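Ticket 2093: Etikettendrucker druckt Adressen doppelt, dafür jede zweite gar nicht
Status: gelöst (vorläufig). Bereich: Versand, Provemby-Anbindung 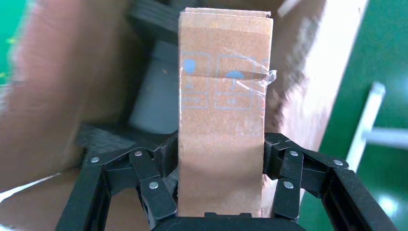

08:12, Petro Nazarenko
Seit dem Update von gestern Abend kommt jedes Etikett zweimal, und das nächste in der Reihe fehlt. In Summe stimmt die Stückzahl also, was den Kollegen im Controlling sicher gefällt. Auftrag 371 liegt zweimal hier, 372 gar nicht. Drucker aus- und wieder eingeschaltet, Kabel gezogen, gut zugeredet.

08:40, Gwawr Jenkins (Support)
Danke für die Vorarbeit, insbesondere fürs Zureden. Bitte einmal die Warteschlange leeren und die Testseite aus Provemby heraus drucken, also bitte nicht über die Taste am Gerät. Welche Treiberversion steht unter Einstellungen > Ausgabe?

08:55, Petro Nazarenko
Testseite kommt einmal. Sauber, gerade, wunderschön. Treiberversion: im Feld steht »Standard«. Mehr gibt es nicht preis.

09:31, Gwawr Jenkins (Support)
»Standard« heißt, dass das Update die Zuordnung verworfen hat. Bitte den Bretex-Treiber von Hand auswählen, speichern, Dienst neu starten.

09:50, Petro Nazarenko
Gemacht. Jetzt kommt jedes Etikett dreimal. Ich werte das als Lebenszeichen.

10:05, Mererid Powell
Ich klinke mich ein, weil bei uns in der Retoure dasselbe passiert, allerdings auf Walisisch. Die Oberfläche hat die Sprache gewechselt. Für mich kein Problem, für die anderen schon.

10:48, Gwawr Jenkins (Support)
Die Sprache bitte als eigenes Ticket, sonst verliere ich den Faden. Zum Druck: Im Protokoll steht bei jedem Auftrag Fehler 215, Bestätigung nicht erhalten. Das Programm schickt das Etikett so lange, bis der Drucker sich bedankt. Er bedankt sich nicht. Danach gilt der Folgeauftrag als erledigt, warum auch immer.
Workaround:
Einstellungen > Ausgabe > Erweitert
Häkchen bei »Rückmeldung abwarten« entfernen
Wiederholungen auf 0
Dienst neu starten

11:20, Petro Nazarenko
Ein Auftrag, ein Etikett. 372 ist auch wieder da. Die überzähligen habe ich geschreddert, bevor jemand sie irgendwo draufklebt.

11:34, Gwawr Jenkins (Support)
Fehler an die Entwicklung gemeldet. Bis zum nächsten Update das Häkchen bitte draußen lassen. Nach dem Update nachsehen, ob es sich selbst wieder gesetzt hat.

14:02, Mererid Powell
Es hat sich bei uns gerade selbst wieder gesetzt. Ohne Update.

14:10, Gwawr Jenkins (Support)
Ticket bleibt offen.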